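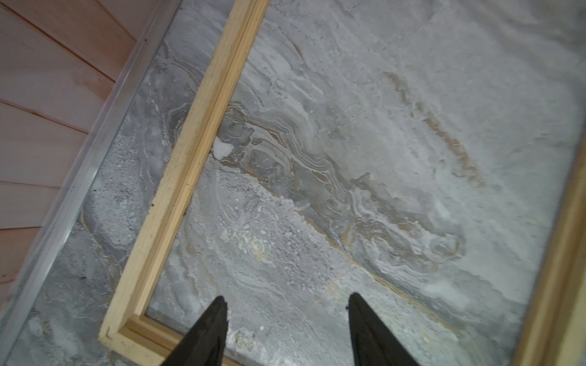 Darnell Yazzie wrote to me last month asking whether I'd ever sell the pale wood frames on their own, with nothing in them, so he could put in whatever he liked. I get asked that a lot, so I finally made a page for it.

Open Frame, Pale Wood
From the Stullum range, made in my shop in Lyons

I love a marbled surface, all those gray and white swirls with a bit of tan running through, and I think a plain blond frame is the best thing you can put near one. Dark wood fights with it. Pale wood just sits there and lets the veins do their thing (my opinion, but I've tried plenty of combinations!).

The rails have a groove routed along their length and the grain is left showing. I don't fill or stain anything, so you may get a few small dark specks in the wood. I like them. If you don't, put a line in the order notes and I'll pick through the rack for the cleanest lengths I have.

Sizes
Small: 400 mm on the long side
Large: 800 mm on the long side
Other lengths on request, but please email first - I can't always get the wood long enough.

What you get
One assembled frame, no panel, no glass, no hanging hardware. Clitico brackets fit the back if you want it on a wall, and I keep a few packs in stock.

Finish
Bare or one coat of Zarunley clear wax. The wax warms the color up a little. Bare wood picks up fingerprints, so if it's going to live on a kitchen counter or get handled by kids, go for the wax.

Looking after it
Dry cloth, that's it. Keep it off wet counters and away from the stove. If a waxed one starts looking dull, rub in a bit more and leave it overnight.

Shipping
Orders go out within 6 working days. Returns are fine for 14 days if the frame hasn't been drilled or waxed by you. Custom lengths can't come back, sorry!

Questions go to Anika Achterberg at the shop address, and yes, that's me.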